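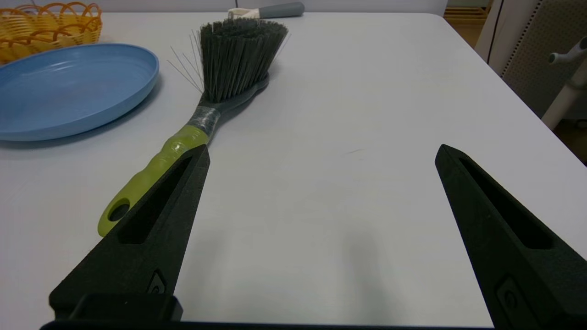 청소 도구를 파는 사람에게 가장 아끼는 물건이 뭐냐고 물으면 값나가는 수입 제품이나 손수 깎은 나무 빗자루 같은 걸 꺼내 올 줄 알았다. 그런데 '우디릭(Udirik)'의 주인장이 먼저 이야기를 꺼낸 것은 손에 쥐고 쓰는 작은 솔이었다. 연둣빛에 가까운 노란 손잡이에 손가락 자리를 따라 물결 모양 굴곡이 잡혀 있고, 손잡이 끝에는 걸어 둘 수 있는 타원형 구멍이 뚫린, 어느 집 다용도실에나 하나쯤 있을 법한 솔 말이다. 목 부분에 감긴 투명한 필름인지 테이프인지가 아직 반짝거리는 채였다. "제일 많이 권하는 게 이런 솔이에요. 손님들은 좀 실망하시죠. 뭔가 특별한 걸 소개받으러 오셨는데 솔을 하나 쥐여 드리니까요." 그렇게 말하면서도 목소리에는 어쩐지 자랑스러운 기색이 있었다.

우디릭은 생활 도구만 다루는 작은 가게다. 문을 연 지는 몇 해 되지 않았지만 동네에서는 이미 '솔집'으로 통한다고 한다. 처음 가게를 열 때 들여놓은 솔이 142종이었는데, 지금은 오히려 줄었다. 비슷비슷한 것을 빼고, 써 보니 털이 금방 눕는 것을 빼고, 본인이 도무지 정이 안 가는 것까지 빼다 보니 그렇게 되었단다. "정이 안 가는 건 설명도 잘 안 나와요. 손님이 물어보셔도 '네, 뭐, 솔이에요' 이러고 말게 되거든요. 그런 건 파는 사람도 사는 사람도 재미가 없잖아요."

나는 솔직히 빗자루와 솔을 구분해서 써 본 적이 별로 없는 사람이다. 우리 집에서는 책상 위 지우개 가루도 물티슈로 훔치고, 창틀의 흙먼지도 물티슈로 훔친다. 이 이야기를 했더니 주인장이 잠시 말없이 나를 보다가 한참을 웃었다. "창틀을 물티슈로 먼저 닦으시면 흙이 진흙이 되지 않아요? 마른 먼지는 마른 채로 쓸어 내는 게 먼저예요. 솔로 한번 털고, 쓸어 모으고, 그다음에 닦으면 걸레도 한 장이면 되고요. 저희 어머니가 늘 그러셨어요. 물은 맨 나중에 쓰는 거라고." 듣고 보니 너무 당연한 말이라 조금 부끄러웠다. 그날 저녁에 집에 가서 베란다 창틀부터 쓸어 보았는데, 그 이야기는 길어지니 여기서는 줄이겠다.

손잡이 이야기를 꽤 오래 했다. 주인장은 털보다 손잡이를 먼저 본다고 했다. "털은 다들 보세요. 뻣뻣한지 부드러운지 손바닥에 쓱쓱 문질러 보시고. 근데 손잡이는 잘 안 쥐어 보세요. 사실 오래 쓰면 손목이 먼저 알거든요. 굴곡이 있는 건 손이 작은 분이랑 큰 분이랑 느낌이 많이 달라요. 손가락이 골에 딱 들어가는 분은 아주 편하다고 하시고, 안 맞는 분은 차라리 밋밋한 게 낫다고 하시고요." 그래서 우디릭에서는 손님이 계산하기 전에 꼭 한 번 쥐고 허공에라도 쓸어 보게 한다. 처음에는 다들 쑥스러워하다가 나중에는 가게 바닥까지 쓸어 주고 가는 손님도 있다니, 나쁘지 않은 영업 방침 같다.

손잡이 끝의 구멍도 그냥 지나칠 것이 아니었다. 주인장 말로는 솔이 망가지는 까닭의 절반은 보관에 있다. 털이 바닥에 닿게 세워 두면 제 무게에 눌려 한쪽으로 휘고, 한번 휜 털은 좀처럼 돌아오지 않는다. "걸어 두시라고 뚫어 놓은 구멍인데 거는 분이 정말 적어요. 못 박기 싫으시면 싱크대 문 안쪽에 접착 고리 하나만 붙이셔도 돼요. 저는 현관 신발장 안에 하나, 책상 옆에 하나, 이렇게 걸어 놓고 살아요. 꺼내러 가는 길이 멀면 안 쓰게 되니까요." 색깔도 일부러 눈에 띄는 것을 고른다고 했다. 회색이나 검은색은 세련돼 보이기는 해도 급할 때 눈에 안 들어온다는 것이다. 나 같은 사람에게는 연두색이 맞겠다고 하기에 얌전히 고개를 끄덕였다.

가게를 열기 전에는 외국에서 지냈다고 한다. 브레미브소프(Bremivthorpe)라는 작은 도시의 철물점에서 2년을 일했는데, 도구를 좋아하게 된 것은 순전히 그 시절 덕분이라고 했다. 서랍마다 나사가 크기별로 들어 있고, 안쪽 벽에는 솔이며 비가 천장까지 걸려 있던 가게였다. "아침마다 제가 맡은 일이 그 벽의 먼지를 터는 거였어요. 솔을 솔로 터는 거죠. 처음엔 이게 무슨 일인가 싶었는데, 매일 하나씩 만지다 보니까 어느 게 잘 만든 건지 손이 알게 되더라고요. 목이 헐거운 건 털 때 소리가 나요. 달각달각하고." 지금도 새 물건이 들어오면 귀 가까이 대고 흔들어 보는 버릇이 남아 있단다.

장사 이야기를 묻자 조금 머뭇거리더니 장부를 펴 보였다. 작년 한 해 나간 솔이 928개. 많은 건지 적은 건지 나로서는 가늠이 되지 않았는데, 주인장은 "월세는 냈어요" 하고 웃었다. 봄에 제일 많이 나가고 장마철에는 뚝 떨어진다. 올해는 4월 들어 창틀과 방충망 청소를 하려는 손님이 부쩍 늘어서 200개를 한꺼번에 더 주문해 두었다고 한다. 가게 뒤편에 쌓인 상자를 가리키며 저게 다 안 팔리면 평생 나눠 쓸 거라고 했는데, 말투가 꼭 그렇게 되어도 괜찮다는 사람 같았다.

솔 관리법도 받아 적어 왔다. 쓰고 나면 손가락이나 성긴 빗으로 털 사이에 낀 머리카락을 빼고, 두세 달에 한 번은 미지근한 물에 주방 세제를 조금 풀어 털 부분만 흔들어 씻는다. 헹군 다음에는 물기를 탁탁 털어 그늘에서 말린다. 햇볕에 바짝 말리면 손잡이 색이 바래고 털도 푸석해진다고 한다. "새것 사셨을 때 둘러 있는 비닐은 웬만하면 떼고 쓰세요. 그 틈으로 물이 들어가면 잘 안 마르거든요. 아깝다고 그냥 두시는 분들이 계신데, 리모컨 비닐이랑 똑같아요. 그 마음은 저도 알아요. 저희 집 리모컨에도 아직 붙어 있고요."

용도를 나누어 쓰는 문제에 대해서는 의외로 느슨했다. 책상용, 침구용, 신발용, 현관용으로 다 따로 갖추어야 하느냐고 물었더니 고개를 저었다. 실내용과 실외용, 그렇게만 갈라도 충분하다고. 손잡이 색을 다르게 사면 식구들도 헷갈리지 않고, 같은 색밖에 없으면 구멍에 끈을 하나 묶어 표시하면 된다고 했다. 장사하는 분이 하나라도 더 사라고 하셔야 하는 것 아니냐고 하니, 많이 사 간 손님은 잘 안 오고 하나 사 간 손님이 또 온다는 대답이 돌아왔다.

인터뷰를 마치고도 차를 한 잔 더 얻어 마시며 한참을 앉아 있었다. 요즘 관심사는 쓰레받기라고 한다. 바닥에 닿는 면이 조금만 들떠도 먼지가 한 줄로 남는데, 그 한 줄이 그렇게 분할 수가 없단다. 나도 그 한 줄을 아주 잘 안다고, 밀고 또 밀다가 결국 발로 흩어 버린 적이 많다고 고백했더니 주인장이 반가워하며 서랍에서 고무 날이 달린 쓰레받기를 꺼내 왔고, 거기서부터 이야기가 다시 시작되었다. 쓰레받기 편은 다음 달에 이어서 싣기로 한다.

2021년 4월 13일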